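Arm Cell Setup – Weltbridge Bench, Simulated Model

Gallery by Thanasis Dimitriou, Hallmont

The pages in this set cover the simulated copy of our bench cell at Weltbridge. The arm sits on a plate bolted to a block, and every pose gets checked in the model before the joint limits go into the controller. Work on the current version began in July under job 622.

Low poses come first. With the wrist brought down over the mats, the elbow swings out toward the pedestal, and that side is where we set the tightest limit.

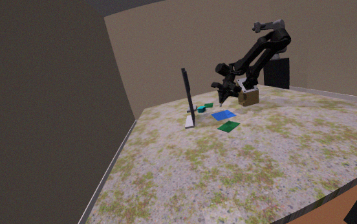
Gripper down behind the blue mat, nothing in the fingers.

The raised pose is used for opening and closing the fingers clear of the tabletop. Finger offsets are kept in the tool table under entry 127 – change them there and nowhere else. Reload the model after any edit, then run both poses again at low speed.
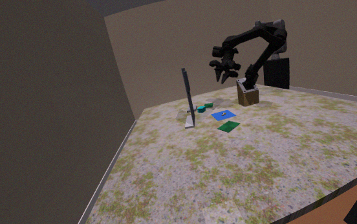

Wrist raised over the mats, fingers apart. The small piece is on the blue mat and the green one is clear.

Next gallery: Tullport cell, cable routing.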